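Filed under: Diary, Home, Laundry days

Saturday, just after lunch

The red washing is finally sorted, so I will write a little before I lose the will. I put it off all week. When the basket in the hallway is full I can walk past it very well, but when it is full and the lid has fallen behind the heater, I start to feel ashamed.

My mother always folded on the bed. I do it on the couch, because the bed is low and my back complains. Kenza Bensaid, who lives across the landing, told me once that a couch is only for sitting and that folding there is how socks disappear. She is right about the socks. I found 2 under the cushion in August and neither of them was mine.

I took all the red things first. In this country I learned the expression "colour run", and I learned it the expensive way, with a cream blouse from Senmont that became the colour of salmon. Since then red has its own day, its own cold wash and its own turn on the couch.

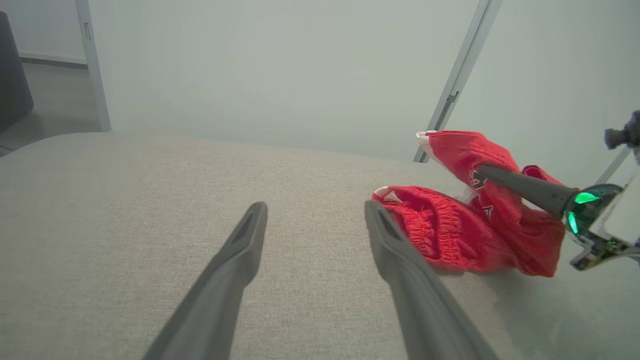
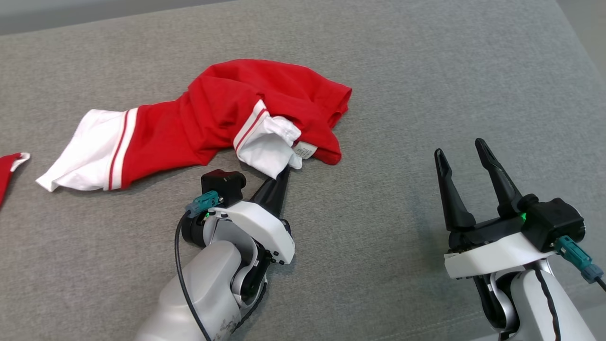
The white trim is what worries me with this kind of clothes. Red alone is easy, it can bleed on itself as much as it likes. But white edges show everything. I used the small Umetti powder, half a scoop, and put the machine on the shortest programme. I also put in one of those sheets which catch the dye. They cost too much at the pharmacy, so next time I will look for them at the supermarket by the tram stop.

I have a question about shorts that I am a little embarrassed to write. Do people fold them in half with the legs together, or in three like a letter? I did the first for years. Then I saw my neighbour's drawer, everything standing up like files in an office, and now I do it in three, but mine fall over as soon as I close the drawer. Maybe the drawer is too deep. It is a Womine chest that I bought second-hand for 100 dollars, and the man who sold it kept the good handles.

For tops with sleeves I have my method. Face down, sleeves to the back, then the bottom up to the neck. If something has printing on it I turn it inside out before the wash, and I try to remember to turn it again before I fold. I don't always remember. Half of my cupboard is inside out.

Kenza knocked in the middle of it to return my casserole dish. She stayed for tea and we talked about her cousin's wedding, where they expect too many guests for the hall. I did not fold anything for an hour and I don't regret it.

Still to do: the towels, the grey sheets, and the button on my winter coat. I must also ring Janevski about the dryer, which is making the knocking noise again. Tomorrow they will not answer, so I will try early on Monday, before the tram.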